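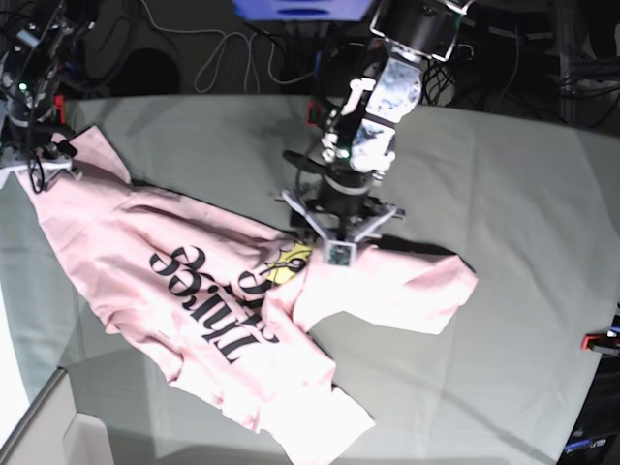 Figure 3. Garment collection at the Istport station. A pink printed garment on the cloth-covered work surface, both arms over it.

3.2 Collecting the demonstrations

We planned for 1000 teleoperated episodes and kept 986. The missing 14 went to a naming error in our own logging script, which overwrote files with great confidence one Friday. Every episode was driven by one of two operators, Gwawr Kemeys or Nektarios Makris, whose styles differ enough that a classifier could probably tell them apart. Kemeys pinches close to seams and printed areas. Makris goes for whatever is nearest. 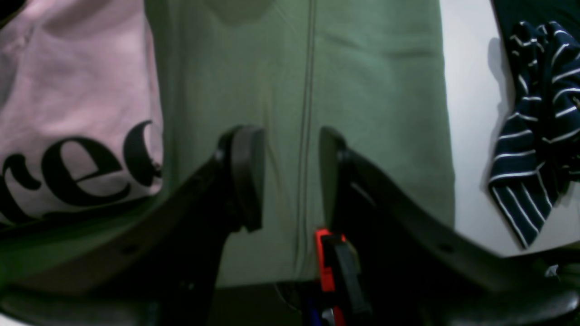

We made no attempt to reconcile the two. An early pilot on the Dornard set had a strict grasp protocol, and the resulting policy was very good at the protocol and fairly poor at clothes. Operators were told only where a garment should end up, and were free to regrasp as often as their patience allowed - in 147 episodes, more than the annotation tool had been built to display.

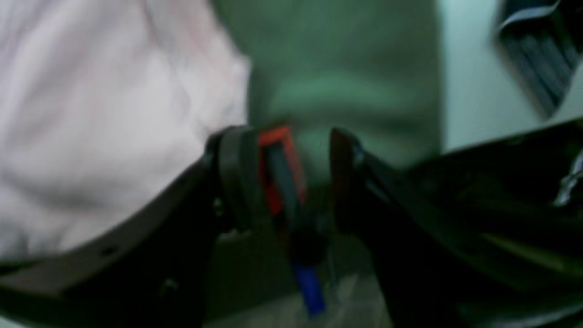 Figure 4. Wrist view with motion blur. A red and blue object stands between the fingers, with fabric behind.

Blurred wrist images stay in the training set. Filtering them out would have given us prettier figures and a policy that had never seen its own wrist move.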